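Home | About us | Vacancies | News | Contact

Cell technician, board assembly (Stolness)

Takano is looking for a technician to run and look after one robot cell at our Stolness workshop. The cell fits processors into server motherboards that come to us for refit. It is a single arm with a two-finger gripper and a wrist camera, and it has been in daily use since March.

You would be the main person on this cell. The work splits between setting it up for each batch, keeping it in good order and putting it right when it stops.

What you will do

Set the fixture and teach the pick and place points when the board type changes. We keep a sheet for each type, and you will be expected to add to it.

Check the finger faces at the start of every shift and replace them when they mark. Fingers are changed every 1,000 picks in any case, and the spare set lives in the drawer under the controller.

Go round the gripper linkage screws with the torque driver. They do work loose, and a loose link shows up first as a chip that sits at a slight angle.

Clean the wrist camera window and run the calibration plate after any knock, however small.

Inspect sockets under the magnifier when the cell rejects a board. Bent contacts are logged and passed to the rework bench – you would not be asked to straighten them yourself.

What we need

Experience of looking after some kind of automatic machine, whether a robot, a pick and place line or a packaging machine. Steady hands and good close sight, with glasses if you wear them. Proper habits with anti-static straps and mats. You should be able to read a wiring drawing and write a fault note that the next shift can follow.

Programming is useful but we can teach it. The cell runs on Tazi, our own control software, and the first two weeks are spent on it with Tymofii Nazarenko, who built the cell and now looks after the one at Anness.

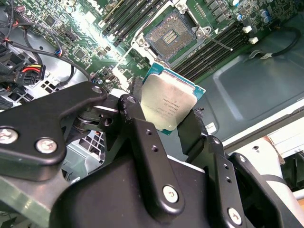 Is this a night shift job?
The cell runs days only, from 7 am to 3 pm, with one early start a month for the full service.

To apply, send a CV and a short note on a machine you have kept running. Quote reference 56. The trial is half a day, paid, and includes a finger change and a re-teach.

Comments (3)

marsh_end
Is the workshop on the bus route or do you need a car?

Takano Jobs
The bus stops at the gate. There is parking as well.

P. Dell
Did the trial last time round. Fair test, bring your own reading glasses, the magnifier is set up for someone taller.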